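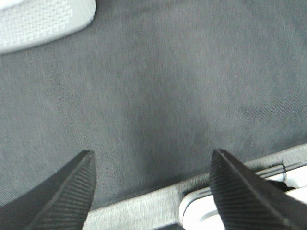 Njål Solberg asked that operators stop correcting the grip partway through a demonstration, as the corrections are recorded with everything else and the policy learns to hesitate. The request was discussed at the morning meeting and adopted for the remainder of the Statance series. An operator who misses a grasp is now to open the fingers, withdraw and begin a new episode.

Notebook, September, bench 2
Entry opened 9:40

1. Approach with open fingers
Operators are to bring the wrist over the grey cloth with the fingers fully open and pause before descending. Episodes in which the fingers begin to close during travel will be labelled "early close" and kept apart from the main set. The pause need not be long. The Söderlund hand controller drifts slightly when the trigger is half pressed, and the operator should release it completely before the pause.

2. Approach to the towel
The pale towel lies at an angle, its lower corner pointing down between the ribbed teal fabric and the smoother teal surface. Operators disagreed on whether to take a corner or a hem first. Both are permitted for now, provided the choice is entered in the episode notes. Wrist views with heavy motion blur are to be retained, and travel speed reduced for later episodes. 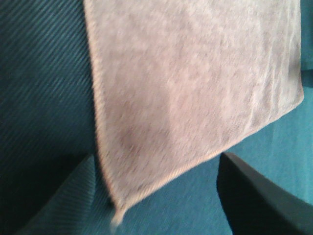
3. Episode count and storage
The target remains 300 episodes. Episode 71 has no operator initials and is to be traced before the Pronik export. Copies go to the Guseck drive at the end of each session.

Outstanding: controller drift, to be measured at 40 per cent trigger.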